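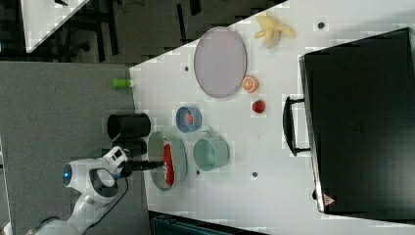
I put off sorting the play kitchen stuff until February, which means I'd been stepping on fruit since November. If yours is in the same state, grab a coffee and set aside 20 minutes (okay, maybe more the first time!).

**1. Get it all out on a table.** White or plain is best, because small pieces vanish on a patterned cloth. Don't stack anything yet, just spread it out so you can see what you own.

**2. Pull the food away from the dishes.** Strawberries, orange slices, bananas, all in one spot. Check inside every bowl while you're at it. Little red things love to hide in bowls, at least in our house.

**3. Wash the dishes.** Warm water, a squirt of dish soap, an old toothbrush for the rims. My friend Ilze Sakalauskas runs hers through the dishwasher on the top rack, but I melted a Trerkden teapot that way and I'm still sore about it.

**4. Nest by size.** Big plate on the bottom, then the larger bowl, then the small one. Pots with handles go beside the stack, or the whole thing tips over.

**5. Give the food its own bin.** I use a shallow one with no lid – Arthur won't put anything away if there's a lid involved.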